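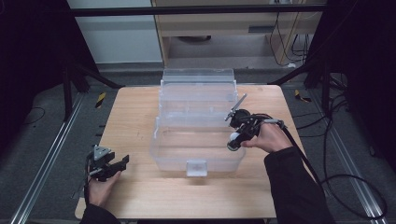
**Figure 2.** Two-handed work on a hinged storage box, using hand-held grippers. The lid is upright and the compartment is empty.

### 4.2 Lidded containers

Containers with attached lids remain a difficult class of object for household machines. The Belmonte trials treated closing a lid as a task in its own right, separate from packing and carrying. A person closing such a box will usually steady the base with one hand and guide the lid with the other, adjusting both without much thought. A machine must divide the work between its two arms before it begins, and must keep the base still while the lid comes down.

Clear plastic adds a second difficulty. Edges are hard to find against a pale table, and a reflection on the latch may be mistaken for the latch itself (Figure 2). Catacutan and Javier reported the same problem with glass jars in the Brasgate kitchen study.

We recorded 1717 demonstrations across 19 chores, of which 17 called for both hands. Lid closing was scored as complete only when the latch held after the box had been lifted by its lid. Under this rule the trained policy did well on opaque boxes and poorly on clear ones, where most failures came at the latch. Dimaculangan scored all attempts in October without knowing which policy had been used. Results for each type of box are given in Section 5.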